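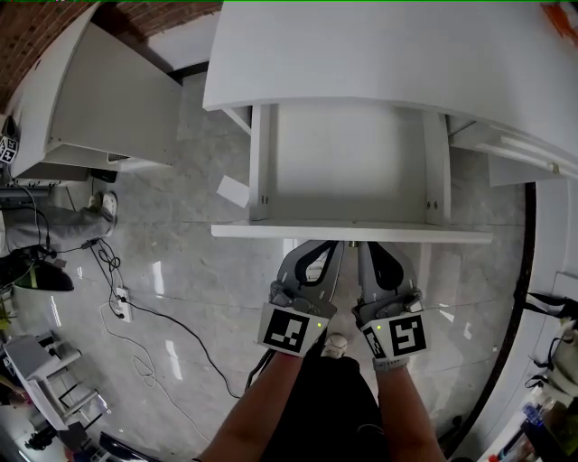 Can you start it halfway through the year, Carola Kasten wanted to know, or do you end up with a lot of sad blank pages at the front? You can start whenever you like! None of the weeks are dated. You write the date in yourself, and if you take May off (we always take May off) you just pick up on the next page.

Shop > Home Education > Record Keeping > Usow Learning Journal

Search our shop
Enter keyword or author
Go

The Usow Learning Journal
Spiral bound, 234 pages
$30

I wrote this book for my own kitchen table. We'd been homeschooling for four years and I had tried every planner going, and they all wanted me to fill in what we were going to do. My kids don't work like that. We'd plan fractions and spend the morning on owls, and by October I'd have a planner full of crossed-out fractions and no record of the owls at all. So the Usow is a journal you fill in afterward. You jot down what happened, and there's a narrow column down the outside edge where you put the school subject it belongs to, if it belongs to one.

That column is the part people write to me about. When the time came for our yearly review I could run a finger down the edge, pull out everything marked Science, and type it up in an evening. The year before, it took me most of a week and I cried over a shoebox of library receipts.

Each weekly spread has room for up to four children. If you have just one, use the extra boxes for whatever you want (Nataša Vlachou keeps hers for field trips and museum tickets, with tape). There's a reading log at the back with 634 numbered lines, and yes, I was told that was silly, and yes, my middle one filled it. After that come the blank pages for sketches and a fold-out page for the year as a whole.

The paper is the thicker Šindelář stock, which I love. Pencil, ballpoint and most gel pens are fine on it. Markers will show through, so I'd keep those for the sketch pages.

What it isn't: a curriculum. There are no lessons in it and no suggested hours. It also won't tell you what your state wants to see, so do check that first. If your district has its own form you'll still need to fill that out, but you'll have everything to copy from.

"I was doubtful about the afterward business, being a planner by nature, but by the second month I had stopped fighting it. My only complaint is that I'd like a pocket inside the back cover." (Detlef Strobel, Amness)

The pocket is coming in the next printing, Detlef! The current printing, dated 2018-08-17 on the inside cover, doesn't have one. If you want to wait, write to me and I'll put you on the list.

Orders go out from Sostdale by regular mail. Co-ops ordering together should email me before checking out and I'll work out the postage by hand, it nearly always comes out cheaper than what the cart says. Returns are fine as long as you haven't written in it.

Get a note from me when new titles are in. Enter your email address. Unsubscribe at any time.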